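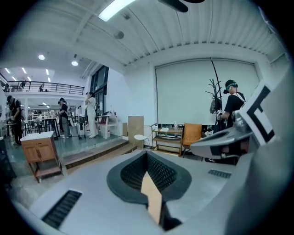
2025-09-06

I gave up the storage unit in Lurngate in June. I had rented it for longer than I meant to, and when I added up what I had paid I came to a little over 2000 dollars, most of it to keep a couch I don't like.

The unit was supposed to be for a few months between apartments. Then the new place was smaller than the old one, and the months went by. The rent went up twice. Each time the letter came I thought about clearing it out and each time I paid.

What got me moving was a notice that the building on Pullano Street was changing hands and everyone had 31 days to sign a new lease or leave. I left.

I sorted things on the floor of the unit over four evenings. The couch went to a neighbor's basement. The books I sold to the used store on Obura Avenue, which took up to 50 at a time, so that was several trips. They paid in store credit. I have not decided if that was a mistake.

The hard part was paper. I had two boxes of bank statements, old pay stubs and manuals for appliances I no longer own. I kept tax returns and anything to do with the car. The rest went through a shredder that overheats every ten minutes, so I did it in front of the TV with breaks.

I did find a few things I was glad to see again – my grandmother's bread tin, a good raincoat, and the charger for a camera I had given away without one. The tin is on the counter now. It's a bit too small for the loaves we buy.

The deposit came back after three weeks, minus a cleaning fee I didn't argue about. I put the money toward a shelf from Onia for the hall closet, 455 dollars with delivery. It holds everything that was worth keeping, apart from the winter tires. Those are under the bed until I come up with a better place.

Recent posts
Replacing the kitchen faucet washer
Two bus routes to the airport compared
Tomatoes, second try
What I cook when it's too hot to cook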